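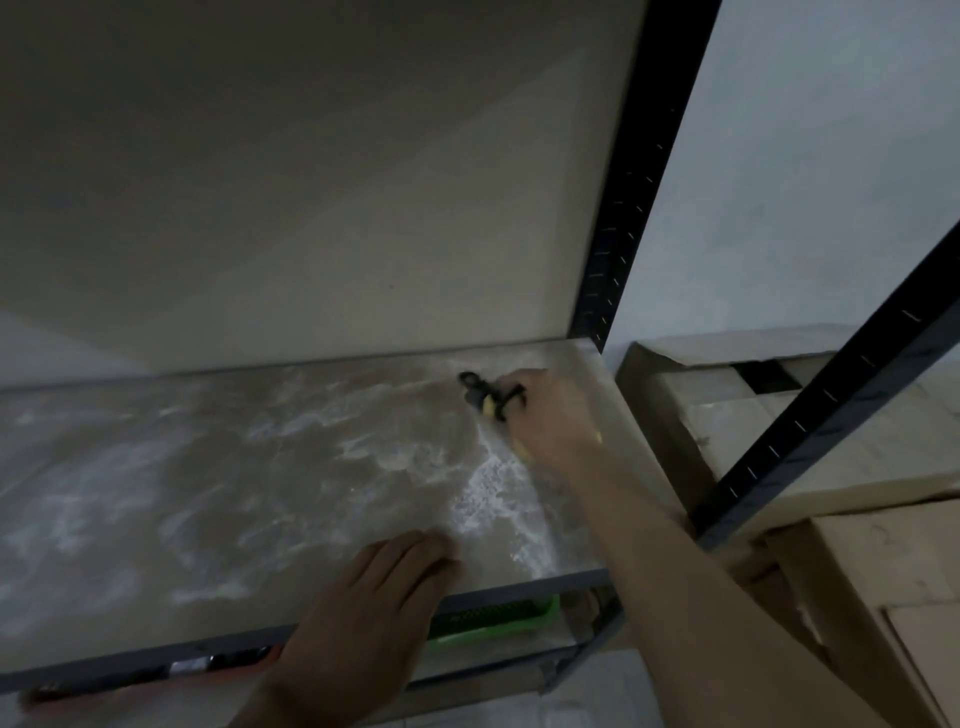 Search this site Enter keywords Go

Lockwood open day, storeroom and workshops

I drove out to the Lockwood open day on October 15, 2023, mostly to see the storeroom. We are refitting our own in April and I wanted to look at shelving that had been in use for a while. Entry was free and parking was on the grass beside the loading bay.

The building used to belong to a flour and dry goods wholesaler called Olitz. Lockwood took it over as shared storage and workshop space for small makers, and 19 of them rent there now. Bence Boros took our group around. He started in the front workshops, where there was a leatherworker, a couple of potters and a man repairing accordions. All of them were happy to stop and talk. I bought a belt for 115 dollars, more than I meant to spend.

The storeroom is at the back, down a short ramp. The shelving is the usual slotted kind, black metal uprights with light grey shelves that have a metal lip along the front. The slots run the length of each post, so you can move a shelf up or down without drilling anything. Bence said they reset the heights whenever a tenant changes and it takes two people and a rubber mallet.

Some of the shelves were being cleared and cleaned while we were there. The one I looked at longest had white powder over most of it, in streaks and swirls, with the grey showing through in between. I asked what it was. Bence said plaster, from the casting studio that had that bay. Fine powder gets out of any bag once it has been opened and folded over a few times, and a dry cloth mostly moves it along the shelf. They vacuum first with a brush head, then go over it with a damp cloth and change the water often. The corners where the shelf meets the post are the slow part. He uses an old paintbrush for those.

Cardboard boxes are still the main way things are kept. I saw tan ones stacked by the posts, the top one flat with its flaps partly open and a bit of dust on it. Lockwood would like everybody on lidded tubs by April, but the tubs cost money and the boxes are free. I have the same argument at home.

Things I wrote down for our own refit:

Leave a hand's width above the tallest box.
Powders go on the lowest shelf, in tubs, with a tray underneath.
Label the shelf as well as the box.
Buy spare clips with the shelving. Lockwood bought Kedance units and had trouble matching the clips later.

The room is rated for 3000 kilos in total according to Bence, and they keep a running tally on a clipboard by the door. I had not thought about floor loading at all - ours is an upstairs room, so I'll be asking.

Tea and slices were in the front room afterwards. The sign-in book was up to 103 names when I left. The date slice was good. The next open day has not been set.

Comments

Boris Kelmendi
We had Pleltel shelving in our shed with the same sort of slots. Dust gets in behind the posts as well, so pull it off the wall if you can.

gumleaf_jan
Was the accordion man taking on repairs? Mine has two dead keys.

Reply from author
He was, but he has a waiting list. Ring the front desk and they'll pass you on.

T. in the hills
Don't sweep plaster with a broom, you will be breathing it all afternoon. Vacuum needs a proper fine dust filter too.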